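Trokberg - handheld gripper pair, home build

Two handheld grippers plus the recording scripts, built in the shared workshop and used mostly at home. Work in progress, expect things to move around.

What's in here: print files for the body and fingers, wiring notes, the sync script (Forkeo), and 310 clips of bedroom tidying, mostly folded clothes. Clips are cut at 90 seconds max.

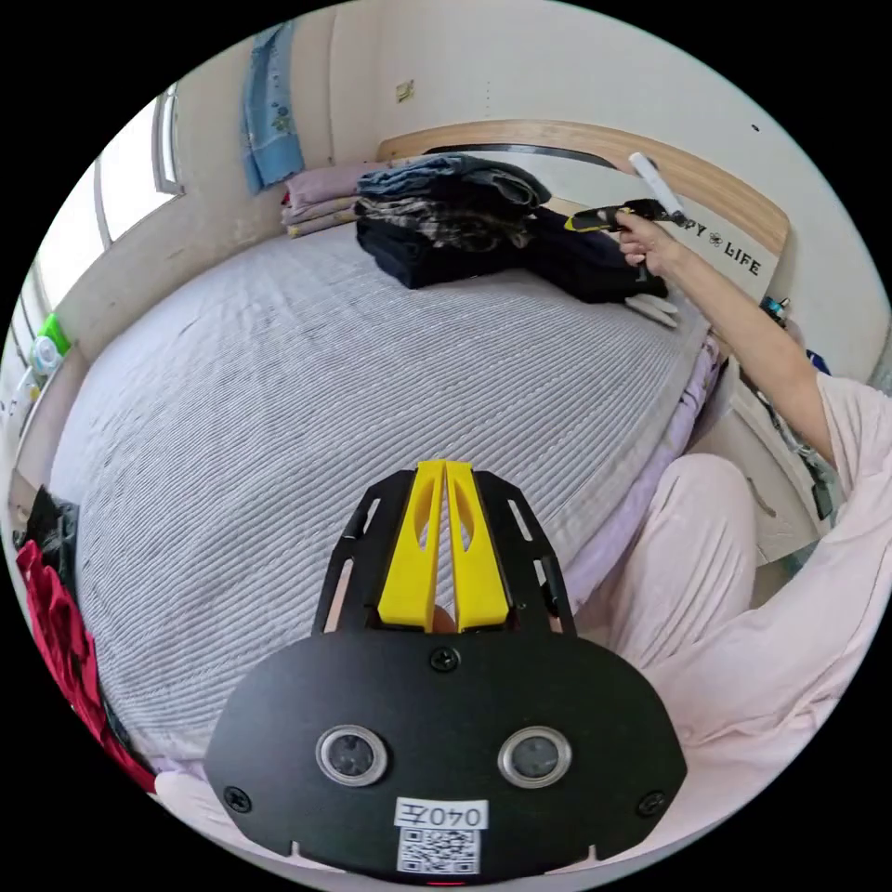 Clothes pile on the bed, both grippers in use. Yellow fingers.

Label each unit before you record. The sync script asks for the label and wont start without it.

Known problems
- screws on the plate work loose, check them every session
- bright windows wash out, exposure is still on auto
- jeans are heavy, fingers slip. Thicker print coming in April maybe
- v2 of the wiring notes is missing the battery page

Fingers redrawn by Aarti Sandhu. Send fixes to her or open an issue, either is fine.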